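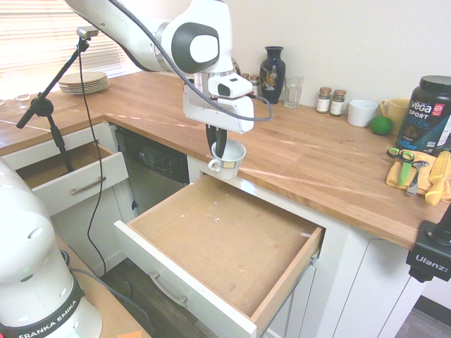 Akis (robot kitchen)

Akis is a two-armed kitchen robot built in a shared workshop in Gostora. Work began in September and the first complete version was running by December 2019. The design follows an earlier single-arm build, Tasten.

Construction

The arms are Franka Emika units, one ending in a two-finger gripper. They work over an L-shaped wooden countertop with white drawers and cupboards below. One camera is carried on a boom stand. Control software, named Aubert, runs on a single desktop computer and holds 12 stored routines.

Operation

Crockery is gripped by the rim - handles vary too much between cups - and held above an open drawer. Drawers are opened by their bar handles. The builders' log lists 2,536 trial runs, divided into 5 groups by type of object.

See also

Tasten
Aubert (software)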